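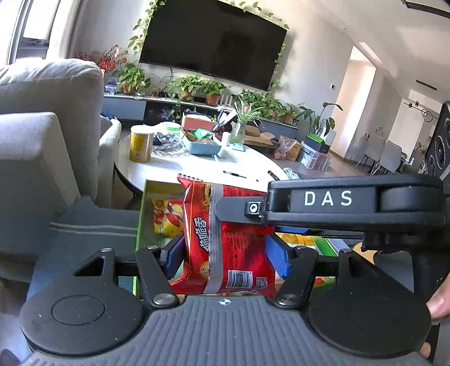 Snacks on the night shift

I did four years of nights at the Lendent warehouse before I moved to days in August, and the thing I still think about most is what I ate. Your stomach doesn't know what to do at 2 in the morning. I tried eating a proper dinner at that hour for a while, rice and chicken in a tub, and then I was no use until the sun came up.

What worked better was small things, spread out. A boiled egg when I got in, half a sandwich at midnight, something salty later on. Jannik Engelhardt worked the next bay and ate nothing but apples for 12 hours, which I could never do. I'd be thinking about chips the whole time.

Salty beats sweet, at least for me. Chocolate gave me 13 good minutes and then I wanted to lie down on a pallet. Crackers, nuts and dried peas were fine. Anything spicy was better still, as long as there was water nearby – I learned that one early.

Coffee I stopped after the first break. I used to drink it right up to the drive home and then lie in bed listening to the neighbors start their cars. Tea was a decent swap. Ingeborg kept a box of peppermint in the break room and let anyone take from it.

I still buy the same kinds of snacks now that I work days. I eat fewer of them. The dried peas have mostly gone to my sister's kids, who will eat a whole bag in the car if you let them.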